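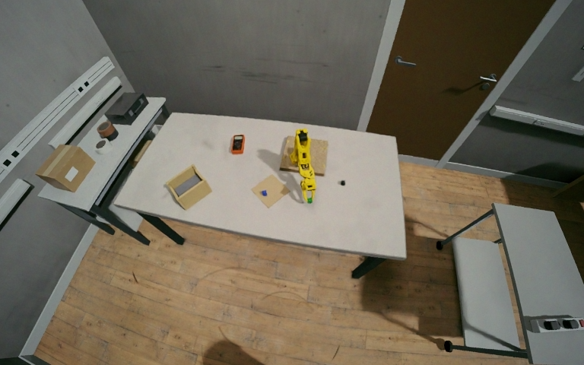
Trelell bus changes, anyone else affected?
Plendulby Community Board > Getting About
August 2025

mossyback
So the 70 now skips Trelell completely on the way back from the hospital. Found out when it sailed past the turning. Had to get off at the garden centre and walk, two bags, no pavement on that stretch. Is this permanent or what

gatepost_2
Permanent. Notice went up in July, inside the shelter, behind the old timetable. Very helpful.

Kettle End
It's only the return that's cut tho. Outbound still stops. And if you get off at the church it's 20 minutes walk, bit less if you cut through the rec. Not the end of the world for most people.

mossyback
Fine if you've got decent knees. My mum hasn't. She goes in every fortnight for her clinic and now it's a taxi home each time.

gatepost_2
Same next door to me. And the rec path is a bog from October.

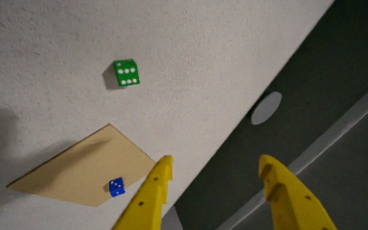 Kettle End
Not saying it's ideal. But I was on that bus most evenings for years and it was me and the driver past the church. They can't run it empty for ever. Rather lose one stop than the lot, look what happened to the Barreto Lane one.

larchwood
"Empty" depends when you look. The 4.15 is packed with school kids, standing room some days. They did the survey in the holidays, so of course it looked quiet.

Kettle End
Was it in the holidays? Didnt know that. Bit rubbish if so.

larchwood
Last week of July. I got handed the form.

pipkin
There's a petition in the Arnura Cafe, on the counter by the till. 691 names when I signed. Needs to get to 2600 before the council has to discuss it, which seems a lot for two villages??

gatepost_2
Petitions never do anything. Write to your councillor, proper letter, say what it's costing you in taxis. They have to answer those.

pipkin
Can do both

mossyback
Will do both. Does anyone know if the dial-a-ride thing still covers Trelell? Rang twice, just rings out.

larchwood
It does, but book before noon the day before. Mornings are best for getting thru. They won't do hospital pick ups after 5 though so watch that if her clinic runs late.

mossyback
It always runs late. Ok ta, will try them in the morning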